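31 March 2020

Dye notebook, Urquhart shed

Back to the onion skins. I know, I know, I said I was done with them after the muddy batch in August, but Frauke dropped a whole sack of brown ones on the step and it seemed daft to let them go mouldy.

Weighed out 80 g of skins into the big steel pot, topped up with rainwater from the butt (the tap water up here is hard as nails and I want that out of the picture for now). Brought it up slowly and then let it tick over for an hour. Lovely colour in the pot, like strong tea with the light behind it! Strained through the old muslin. I lost a good splash down my boot.

Test pieces: wool flannel, the thin linen from Lovano, and a scrap of cotton drill. All scoured yesterday with soda, all mordanted with alum except one bit of linen I left plain to see what it would do. Numbered them with stitches along the edge this time, as the laundry pen came off in the last lot and I spent an evening guessing.

Wool went in first and grabbed the colour straight away. By the time I'd put the kettle on it was proper orange. The linen sulked. Lifted it out at 11 minutes and it had barely gone past straw, so back in it went, and I left it while I rang Cinzia about the walnut husks. She thinks my alum is too weak for plant fibres and wants me to try a tannin soak beforehand. She's probably right (she usually is about linen), but I've only got oak gall powder from Flokano and it greys everything a bit. Worth a go on a small piece.

Plain linen with no mordant: pale, patchy, rinsed nearly clean. Fine, that's what I expected.

Iron dip on half the wool. Far too much iron again! Turned a sort of pond green in seconds. Halve it next time, and use the glass jar, the enamel one has a chip. 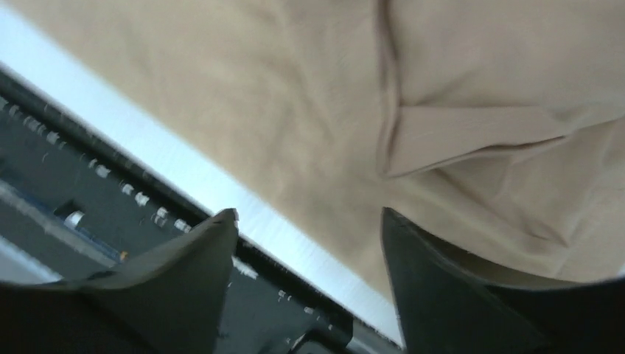 Tannin on cotton is the bit I most want to crack, as the Clitville order is for something quiet and sandy and onion keeps shouting orange at me. I'm after a warm beige that goes a touch greyer in the folds, like the tan cloth in the photo, with that same soft, slightly brushed look and no shine to it. Tea might get me nearer than gall. Or a very weak onion bath over gall, with the iron left well alone.

Rest of the bath is in the lidded bucket by the door, please don't chuck it. It should have one more go in it for pale yellows.

To do: order alum (900 g bag, the little ones are a rip-off), ask Cinzia how long she soaks her linen, cut 7 new cotton strips and scour them, find the other thermometer.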